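Reading a Plain Surface: Gaps, Grays and Flat Fronts
Unit 4 handout – Interior Surfaces and Joinery

Bring this sheet to the studio along with your feeler gauges, a soft pencil and the gray card from Unit 2. We start at 9 a.m. and the benches fill up fast!

Last unit was all about ornament, and I know several of you had a wonderful time with the Floretti moldings. Now we take everything away. No beading, no handles, no grain to hide behind. I love this unit, and I hope that by the end of it you'll be stopping in front of elevator walls and closet fronts and making the people behind you wait.

4.1 The dividing line

When two plain surfaces meet, the line between them does nearly all the drawing. A reader of the room (your client, a guest, a kid lying on the floor) takes in that line before the color and long before the material. So look at the line first. Is it the same width all the way along? Is it equally dark? Does it run true to whatever is next to it?

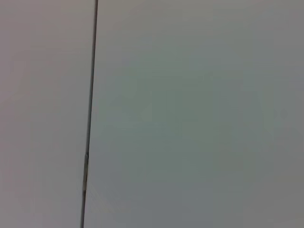 Handout 4, p. 30

Two pale gray areas with one narrow dark line between them, and already there is plenty to talk about. The line darkens a little toward the top and thins through the middle. Put your pencil along it on the page and you'll find it leans, lower end to the left. On a real job you would now ask whether the lean belongs to the work or to the angle you are looking from, and a single view can't settle that. Go and get a level.

Notice too how unequal the two sides are. A split close to one third and two thirds feels calm to most people, and you'll meet it again in the Urneck wardrobe drawings.

4.2 Measuring the gap

For the bench exercise you'll have a pair of Sutter practice panels, each 600 mm wide, hung side by side. Work in this order:

Check both panels for plumb before touching the gap.
Gauge the gap at the top, the middle and the bottom, and write down all three readings.
Step back and look again with the lights off on one side of the room.
Adjust, then repeat the readings in a new column. Please don't erase the first set – I want to see them.

The inner shelf on these panels is 555 mm, so don't panic when it doesn't match the outside width. Somebody asks every August.

4.3 Gray is never one gray

This is my favorite part. Pick any gray surface that you would swear is a single color and look at it through a small hole punched in your gray card. Move the card slowly from one side to the other. Warm, cool, greenish, a touch of mauve! Light from a window, a lamp, a sweater, the floor: all of it can end up in the surface. Pictures add shifts of their own, too, so never choose a paint from one.
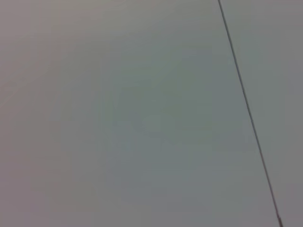 Urneck wrote back, after reading a draft of these notes, that the word gray should be banned from the spec sheet altogether, and that students ought to be made to write down the time of day beside every sample they approve. I wouldn't go as far as the ban, but the time of day is a splendid idea and there is now a box for it on your worksheet.

Try the card exercise on the long wall at Skesholm as well, if you are on the site visit. Take five spots, left to right, and describe each in ordinary words before you reach for the swatch fan. "Cold tea with milk" is a perfectly good description. So is "pigeon."

4.4 What a dark line might be

A thin dark line on a flat surface can be an open gap, a filled joint, a cord lying against the face, or a pencil mark left by the last person. From a little way off they look very much alike. Before you note "joint" on a survey, touch it or shine a flashlight across it from the side. A gap swallows the light, a cord throws a shadow, and pencil does neither.

For next time

Find one plain surface at home with a visible line in it and draw it at full size, more than 50 cm of it, including every waver. Use no ruler. Add three color notes and the time of day. Reading: the Sutter hanging guide, the section on reveals, and the first two Urneck sheets.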